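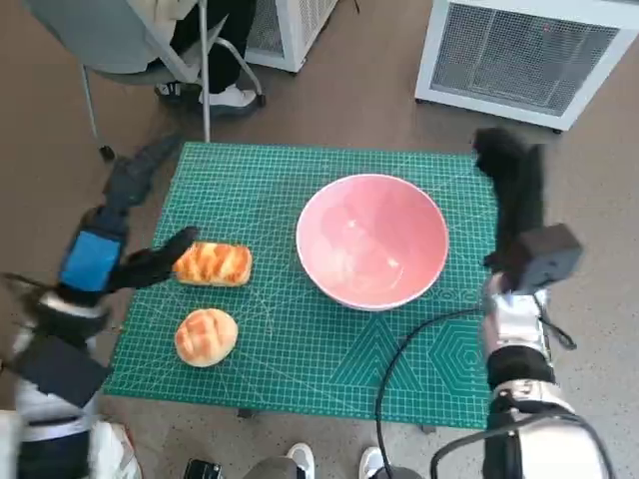

Ketus two-arm station for bakery packing

The Ketus station is made by Sandosow for small and middle bakeries that sell mixed boxes and baskets. It has two arms with multi-fingered hands, and it takes over the part of packing which people like least – moving the same rolls and loaves from one place to another for a whole shift.

What changes for your staff

At the Gakar bakery in Arroyo the station has worked on the early shift since July. The packers there did not lose their places. They now check the crust, finish the orders with special wishes and teach the station when a new bread comes into the range. A braided loaf and a round bun must be held in different ways, and the people who packed them for years know this best. Teaching is done by hand movement, so no programming is needed.

We also say openly what it doesn't do. It is slower than a trained packer, and very soft cream goods should stay with a person. Please plan 2 days for the first training of your team.

Technical data

Height: 182 cm
Supply: normal wall socket
Bread types in memory: up to 700
Order number: 1041

Delivery includes both hands, one set of spare finger covers and a printed handbook. Bowls, trays and mats are not included – the station can learn with those you already use.

For a visit at your bakery please write to our sales office and tell us which breads you pack.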